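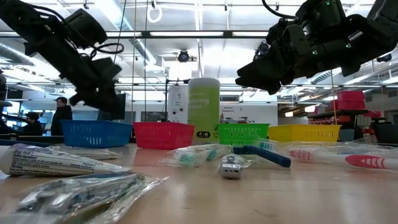

Baskets in four colors, with toiletries laid out in front.

The Basket on the Shelf: How Shared Houses Are Rethinking the Bathroom Cupboard

2021-03-24

The bathroom cupboard is seldom included in a building plan. Kitchens are measured, bedrooms are allotted and laundry rooms receive their own posted rules, while the supplies of daily washing are left to gather wherever there is a ledge. At Skerkholm, a residence of 71 rooms on the north side of Clorley, this arrangement held for many years. Tubes, wipes and travel packets collected on windowsills and along the backs of sinks, and the cleaning staff lifted them one at a time in order to wipe beneath.

In January the residence office introduced a basket system on each corridor. The equipment is modest. Perforated plastic baskets in blue, pinkish red, bright green and yellow stand in a row at the back of a sorting table, and the goods are laid out in front of them before anything is put away. A tall canister of disinfecting wipes keeps its place in the row, between the red basket and the green. Toothpaste and small items in clear wrappers wait on the wood-toned surface.

Color is the foundation of the method. Blue is assigned to care of the teeth, red to washing and hair, green to surface cleaning and yellow to first aid and anything that does not belong elsewhere. The office considered printed labels and tried them on one corridor, where the adhesive lifted from the slotted plastic within a few weeks. A single card on the inside of the cupboard door now gives the key to the colors.

The choice of a perforated basket was a practical one. Solid bins had been used in an earlier attempt, and residents reported that water settled at the bottom beneath the bottles. Slotted sides allow air to reach the contents and permit a resident to see, without lifting anything out, whether a supply is running low. The rim gives a secure grip when a basket is brought down from a high shelf. Each can be rinsed under the shower and returned the same morning.

Sorting before storing

The guidance issued to residents begins with the table. Every item is to be removed from the cupboard and placed on a clear, dry surface, with the empty baskets set along the far edge. Packages should lie flat where their printing can be read. Only when the whole supply is in view does the sorting begin.

This order was adopted after the first trial, in which residents filled the baskets directly from the shelf. Duplicates went unnoticed, and one corridor was found to own more toothpaste than it could use before summer. A full layout takes longer – a shared cupboard may occupy most of an evening – but it need be done only twice a year.

Wrapped goods call for some judgment. Clear packaging protects a new item and should be left closed until the item is needed, yet it is bulky and slides easily out of a crowded basket. The Skerkholm guidance recommends that wrapped articles stand upright along the side, with opened ones in the middle. Crinkled outer bags that hold several small pieces may be folded over once at the top. Empty wrappers are discarded at the table and do not go back into the cupboard.

Tall containers present the opposite difficulty. A canister of wipes will tip a light basket if it is placed near one end, and its lid may prevent a shelf above from being used. For this reason the guidance allows such a container to stand by itself between two baskets, where it also serves as a divider. Its lid should be pressed shut after each use.

Cost and supply

The residence bought 300 baskets from Tirnis, a household goods supplier in Clorley, and placed 128 of them in corridor cupboards at the outset. The remainder are held for replacement and for residents who wish to keep a set in their own rooms. Demand for the latter was higher than the office had expected, particularly for the yellow baskets, which have been put to use for sewing supplies, chargers and letters.

A second building, Van Dusen, is to receive the same equipment later in the year. Its cupboards are narrower and will take two baskets to a shelf, so the colors will be stacked in pairs – blue above red, green above yellow. The office has asked that no corridor alter the meaning of a color, in order that a resident who moves from one building to the other may find the toothpaste without inquiry.

Some matters remain unsettled. Razors have no agreed basket, and two corridors keep them in the blue while the others use the red. Cotton goods are claimed by both the red and the yellow. The office intends to revise the door card before Van Dusen opens its cupboards, and residents may leave suggestions at the front desk until the new card is printed.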